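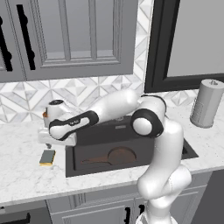

Week 6 - CSS layout, part two (flexbox, and when to stop using it)

Notes by Laiba Siddiqui. Slides are on Vellby, these are just the bits I talked over too fast.

Recap from last week
Block elements stack. Inline ones don't. If width does nothing, check display first. Half of the questions in lab were this.

Flex container vs flex items
display: flex goes on the PARENT. Only direct children become items, grandchildren don't care.
justify-content = main axis
align-items = cross axis
Change flex-direction to column and the two swap. Write that on your hand.

flex-basis, grow, shrink
flex: 1 is short for 1 1 0%. So basis is zero and the leftover space gets shared out evenly.
Long word or URL blowing out your column? min-width: 0 on the item. Items won't shrink below their content by defualt.

Worked one - the Endelness page
Container 694px, sidebar flex: 0 0 25%, main flex: 1, no gap. Sidebar comes to 173.5px, main gets the rest. Now add a gap of 20px and do it again on paper before you open dev tools.

Breakpoints
Starter file stacks everything under 476px. Change it if your content breaks sooner - pick the number from the content, not from a phone.

When to use grid
Rows AND columns have to line up. Colour swatches page in Ruddock is the obvious case, people keep forcing flex on it and then adding empty divs. Please dont.

For Thursday
Finish the Clanbridge nav bar, centred logo, links wrap at narrow widths. No floats. Bring it on your own laptop, lab machines are still on the old browser.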